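Gripper trials: common questions

Which fingers should I ask for?
Start with the pointed Medve set. The flat Gasham pads hold boxes better but tend to push thin parts flat against the table.
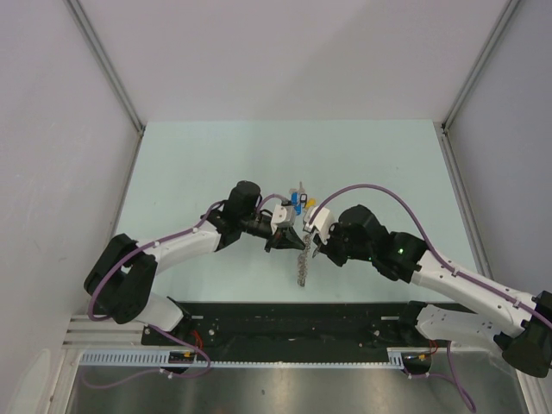

Can I run two arms on one controller?
Yes, the Trakard unit drives both. Keep the cable slack even on each side -- the purple cable is tied to each forearm with small white ties, and a loop is left free at the wrist. Set the grip force low for the first 50 cycles.

Who do I contact about a loan set?
Ketsara Yimyam, extension 258.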